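Larkdale Stage Handbook
Section 7: Setting Up the Side Stage for a Visiting Band

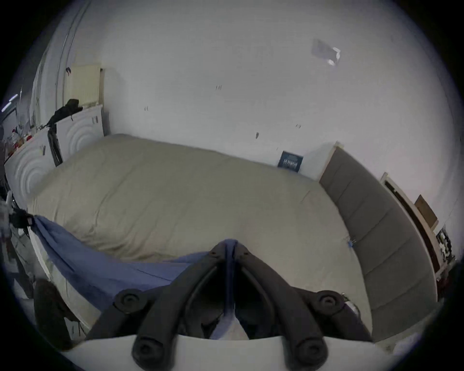
Welcome to the side stage! If you have only worked the main room, you are in for a treat. It is a small stage with a big sound, and most bands who play it ask to come back. This section takes you from load-in to the end of sound check. The recording setup is in Section 8.

Read the whole section once before the band arrives, then keep it open on the desk while you work.

Before you start

You will need the stage plot and input list (both are in the show folder), the keys to the amp closet, a roll of gaffer tape, and the drum rug. The side stage holds 208 people standing or 234 with the garden doors open, and you should know which it is before you place the speakers, as the open doors change how the low end behaves.

Power and speakers

1. Check that the main breaker for the stage is off. It is on the left inside the amp closet.

2. Roll the two Fourie speakers to their floor marks. Yellow marks are for doors closed, green for doors open.

3. Lock all the casters. Push each cabinet with your hip. It should not move.

4. Run the speaker cables along the back wall and tape them down wherever they cross a walkway.

5. Turn on the breaker, then the mixer, then the amps. Always in that order, and the reverse at the end of the night.

CAUTION: Never power up the amps with the mixer off. The thump when the mixer comes on is loud enough to damage the horns, and replacements take a long time to get.

Drums and backline

6. Lay the drum rug with the tape arrows facing the audience. The arrows show where the kick drum goes for a right-handed drummer. For a left-handed drummer, turn the rug around and ignore them.

7. Place the house amps according to the stage plot. If the band brings its own, ours go back in the closet, not behind the curtain.

8. Give each player one power strip. Keyboard players get two. They will be so happy!

Note: The Wistitz keyboard stand has a stiff left latch. Lift the top bar a little while you press it and it drops right in.

Mics and monitors

9. Patch the stage box from the input list. Channels 1 to 8 are drums, and vocals always start at 17, even if that leaves a gap in the middle. Every engineer who walks in here knows where to find the singer.

10. Set the wedges. Mix 1 is center, mix 2 is stage left, mix 3 is stage right, mix 4 is drums.

11. Load the scene called SUTENT START on the mixer. It was built by Kiprono Okoth over one long winter of shows, and it is a wonderful place to begin — clean gain, gentle EQ, nothing hidden on the inserts.

12. Tap or speak into each mic while someone watches the meters. Fix dead lines now, before there are five musicians standing on the cables.

Sound check

13. Start with the kick drum and work up the input list. Ask for one instrument at a time, and use names if you have learned them.

14. Once every channel has a level, ask the band for their loudest song, then their quietest. Walk the room during both. The spot by the coat hooks always sounds boomy, so please don't mix for it.

15. Set the monitors with the band still playing. Bring things up slowly and ask before you cut anything.

16. Save the mixer scene under the band's name.

CAUTION: If a wedge starts to ring, pull down that mix first and look for the cause second.

Sound check ends at 6:30 pm so that the doors can open at 7. If you are running late, tell Elaheh Kiani at the front desk by 6:15. She can hold the line outside for a few minutes, but she needs the warning.

For an opening act

Repeat steps 13 to 16 with the opener after the headliner is done. Leave the headliner's gear where it is and set the opener up in front of it. Mark every mic stand you move with a small X of tape — it makes the changeover so much quicker.

Next: Section 8, Recording from the Side Stage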